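Week 5 notes: the shared counter

Hi everyone, these are the notes for the Tuesday evening group, and for anyone who missed it. If you only have time for one part, read the bit about zones, because the homework depends on it. The Fatby handout on cleaning products is separate and I'll put it up when I've finished fixing the typos.

Where we left off: last week was cupboards and pantry shelves, and I asked you to go look at a kitchen that more than one household or team uses. Break room, church kitchen, dorm kitchen, whatever you could get into. A lot of you came back with the same complaint, that the cupboards were fine and the counter was a mess. I was so happy to hear it! The counter is where everything lands when people are in a hurry, and a shared one has no owner to come along at night and put it right.

So, zones. I use this word a lot and I should define it. A zone is a stretch of counter where one kind of job gets done, together with the things that job needs. At home you can get away with fuzzy zones (mine are terrible, my toaster lives next to the mail). In a shared kitchen you want a stranger to be able to walk in and guess right the first time.

The ones we worked with in class:

Wet zone. Sink, faucet, soap, sponge, and something to dry your hands on. Keep it tight. If the towels are four steps from the faucet you get a drip trail, and the drip trail gets wiped up with whatever is closest.

Paper zone. Napkins, towels, cups, plates if you have them. Paper and water don't get along, so I like a gap between this and the wet zone, or at least a holder that lifts things off the surface.

Plug zone. Anything with a cord. Stand it near the outlet it uses and keep the cord at the back.

Open zone. Bare counter. People forget this is a zone and fill it. You need room to set down a grocery bag or a tray, and if you don't leave any, folks will use the top of the microwave. 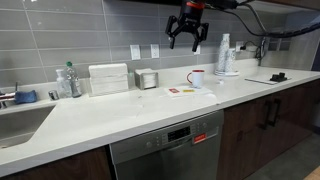 Sorting the wet zone from the paper zone is harder than it sounds, and I got it wrong for years in the kitchen at Tuvgate, where I first ran this course. We had paper goods all over, in three different spots, and every spot ran out at a different time. What I'd do now is line things up in the order a person uses them, starting from the sink. Look at how the soap pump stands back by the faucet, and then the folded paper towels come soon after it, then the napkins in their steel holder, and the paper cups farther along. Wash, dry, then help yourself. I'd talk about the water bottle with the green cap, though. Standing right beside the soap, it's a clear bottle next to another clear bottle, and I would move a drink out of the wet zone every time. Same with the mug with the red handle: a personal item on a shared counter needs either a shelf or a hook, or it starts drifting.

A few things that came up in discussion

Somebody asked how much to put out. My rule is one working supply on the counter and the refill in a cupboard. Cups usually come in sleeves, and a case might hold some 800 of them, which is wonderful for the budget and awful for the counter. For a kitchen that goes through 100 cups a day, put out 100. Tall nested stacks are fine as long as they're steady - give them a little push and see.

Upside down or right side up? Upside down for me. Keeps the dust out, and people grab the base and keep their fingers off the rim.

Sponge on the ledge or in a dish? We argued about this one and ran over time. I'm fine with a ledge if the sponge can dry out between uses. I do not love a sponge in the bottom of the sink. Whichever you pick, change it often.

Labels. The Leltis people make a nice washable one, but masking tape and a marker will get you through the first month, and by then you'll know which labels you really need.

Homework

Pick a shared counter and draw it from above, sink to far end. Mark the four zones. Circle anything sitting in the wrong one and write down where it should go. Then move 2 things, only 2, and check again after the weekend.

Bring the drawing next time. We'll meet in the Alva room again, same hour, and please bring a tape measure if you own one.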